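Umzugskartons beschriften, ohne es später zu bereuen

Beim letzten Umzug stand auf elf Kartons das Wort »Diverses«. Einer davon enthielt die Wasserrechnungen ab 1992, ein anderer die Sicherungen, nach denen wir im Dunkeln suchten. Seitdem beschrifte ich nach System.

Was man braucht: einen Permanentmarker, einen Ersatzmarker für den Moment, in dem der erste verschwindet, und ein Heft. Der Kugelschreiber taugt fürs Heft, auf Wellpappe schreibt er wie ein beleidigter Seismograf.

1. Zimmer festlegen
Gemeint ist das Zimmer in der neuen Wohnung. Die Helfer von Gerlach tragen den Karton dorthin, wo es draufsteht, und »Arbeitszimmer alt« hilft ihnen dabei wenig.

2. Nummer vergeben
Jeder Karton bekommt eine Nummer und eine Zeile im Heft. Ins Heft kommt der Inhalt, auf den Karton nur Zimmer und Nummer. Die Nachbarn müssen ja nicht mitlesen, in welchem Karton das Silber liegt – sofern man welches hat. 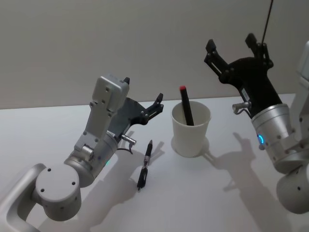
Stifte griffbereit: der Marker im Pappbecher, der schwarze Stift daneben.

3. Auf zwei Seiten schreiben
Eine lange und eine kurze Seite, niemals der Deckel. Auf dem Deckel steht nämlich bald der nächste Karton, meist der mit den Büchern.

4. Trocknen lassen
Fünf Sekunden genügen, dann erst stapeln. Wer es eilig hat, trägt »Küche 13« hinterher spiegelverkehrt auf dem Unterarm.

5. Den letzten Karton packen
Wasserkocher, Klopapier, Ladekabel, Schraubenzieher. Er bekommt ein dickes Kreuz und fährt im eigenen Auto mit. Das Heft übrigens auch. Meines reiste im August in Karton 5, und ich habe es im Oktober wiedergefunden.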